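Ticket 520 – Medve arm, gripper closes short on round objects
Opened by: Vasiliki Ververidis
Status: open
Date: Oct 6, 2021

Gripper stops before full contact when the target is a pepper. Cubes from the Fukon print set are picked without trouble. Same speed, same approach height. First noticed in August, after the Henidine driver update.

Tried so far: power cycle, new USB cable to the laptop, finger zero redone 2 times. No change. Log shows the close command sent at 1000 ms and a stall flag at 56% of travel. Blue light on the gripper housing stays on throughout.
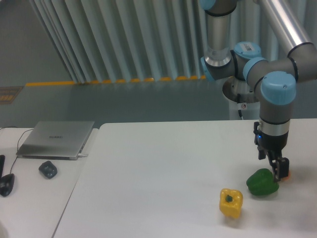 Force limit in the Stundar config was at the default. Raised it one step and the stall flag moved later, but the fingers still stop early on the green pepper when it lies on its side. The yellow one, stood upright, gives the same result.

Suspect the driver reads motor current during the first part of the close and takes the peak as contact – the old version ignored that window.

Next: roll back the driver on the shared laptop, leave the config alone, repeat with both peppers. Please don't re-zero the fingers before then.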